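Staff news: changes in the Student Engagement Office

The Student Engagement Office at Kostley College has moved into its new rooms on the ground floor of the Deng Building. The old office on the second floor is now used by the exams team, so please don't send students up there. Phone extensions and email addresses stay as they were. The front desk is open from 9am until 4.30pm in term time, and closes for lunch between 12.30 and 1pm.

A new assistant director joined the office in June. She comes to us from Gillutov College, where she ran the peer mentoring scheme, and before that she taught secondary maths for six years. She will look after mentoring, the student ambassador programme and the school visits calendar. Anyone who has been sending visit requests to the general inbox can carry on doing so, as she now reads it.

Mentoring had a good year. We matched 91 first-year students with a mentor before the end of the autumn term, and most of those pairs were still meeting at Easter. Training for new mentors takes 90 minutes and can be done in person or online. Departments are asked to put forward names by the end of September — second-years and above, in good standing, with a free hour most weeks. 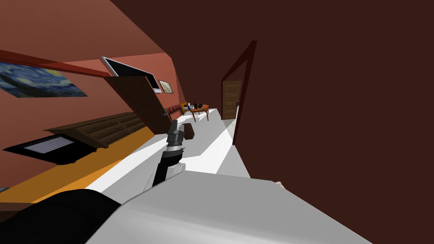

School visits will run a little differently next year. Groups from outside the county will be offered a morning slot only, which leaves the afternoons for our partner schools. Coaches should use the Wutano Road entrance, where there is space to turn. Lunch has to be booked a fortnight ahead, and the canteen needs final numbers along with any dietary needs.

The office also looks after the hardship and travel fund. It paid out £2,130 in travel grants over the spring term, mainly for placement costs and open day fares. Tutors can refer a student using the short form on the staff pages, or the student can apply directly. Decisions normally take around 6 working days. Receipts are needed for anything already paid for.

Two posts are still vacant: a part-time events assistant and a term-time administrator. Both adverts are on the jobs page, and internal applicants should let their line manager know before applying.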